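Review: Staltard Home Tasks, the simulator package
Written by Valeriano Esteban
November 22, 2018

I repair and sell used kitchen machines in a small shop, and for two years my customers have asked me when there will be a machine that tidies the house. I had no good answer, so I bought a licence for Home Tasks from Staltard. It is a program in which a robot arm does chores in a computer-made house, and you can try your own instructions on it before you spend money on a real arm. I paid 22 euros for one month.

Installation took me a full evening. The manual is translated, I think, and in two places it sends you to a menu with a different name. The support person at Staltard answered the next morning and was polite. After this the program started each time without problem, although my computer became very loud.

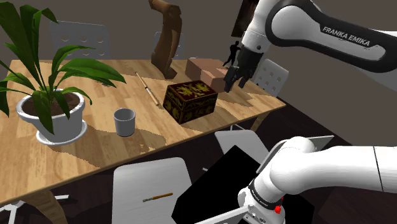

My main interest was clearing a table, the chore I hate most in my own home. The program has a counter for attempts, and at the end of the month it showed 3,437, of which 2,729 were marked as successful. It sounds good until you think about your own plates. I would not keep a helper who fails so often. Plain shapes went best. With the two pinkish blocks the two fingers of the gripper have flat sides to take, and I got good results there very early. The plant with the long hanging leaves is another matter, and so is the thin stick lying on the wood. The tall carved sculpture I had to forbid completely in the settings, or the arm tried a path too near to it.

Speed is also a question. A child clears a table faster, even a child who does not want to. The arm waits and corrects itself, and then it waits again. You can make it quicker with a slider, but then my failures went up.

I tried the add-on called Witness too, which records each attempt and lets you play it back slowly. This part I recommend warmly. I learned more from one evening of watching the failures than from the whole manual.

What I missed: cloths, crumbs, anything sticky. A dirty table is half of the work in a real kitchen, and the package has none of it. My brother-in-law in Quintanilla has a workshop and asked if it could help him to sort parts. For boxes of one size I told him maybe, for mixed screws no.

So, for learning, yes, and the price is fair. For someone who hopes to have the dishes done next year, keep your money. I give it three stars of five.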